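Moving the Adel booking system to containers

Project report, second year, network and systems stream
Student: Refugio Carrillo
2020-12-27

1. Background

Adel is a small booking program used by the Soltby campus for its study rooms and lab equipment. Until September it ran on one old Linux server under a desk. When the server needed an update, the whole program was stopped, and students could not book during this time. My task was to put Adel into containers and to compare the new setup with the old one.

2. Method

I divided the program into a web part, a database and a mail sender. Each part got its own container. For the load test I used a script which sends bookings from 200 simulated users, first to the old server and then to the new one. I repeated each test 21 times and took the middle value.

3. Results

The old server answered in 700 milliseconds under full load. The new setup answered in 477 milliseconds. I had expected a bigger difference. The database is still the slowest part, and a container does not change how a bad query behaves. Updates are much easier now, as I can replace the web part while the database keeps running.
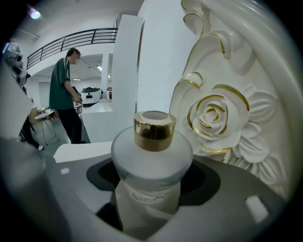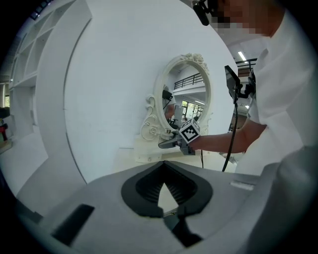 4. Problems

The mail sender lost its settings after every restart. I had saved them inside the container and not on a separate volume, and it took me two days to find this mistake. Also the time zone was wrong in the log files, so my first measurements were hard to compare and I had to throw them away.

5. Further work

The next student should look at the indexes in the database first. Backups are still started by hand. A short guide for the restore is in the project folder, but I have tested it only with the small data set.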